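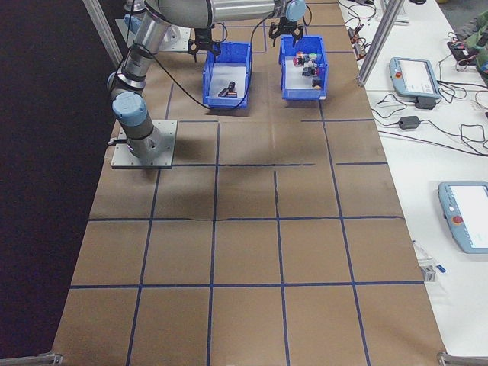

Sunday, August 30, 2020
By Emrys Harries and Berwyn Skyrme

Sorting Table, Part 2: Layout

We covered the long table with brown paper and marked a grid on it in dark blue tape. The two blue bins stay at the far end - small mixed pieces go in the right one. Laying the tape took 30 minutes. Next we will number the cells so each item has a set place.

Related
Sorting Table, Part 1: Choosing Bins
Cerlow Storage Survey
Plillness Project Notes, January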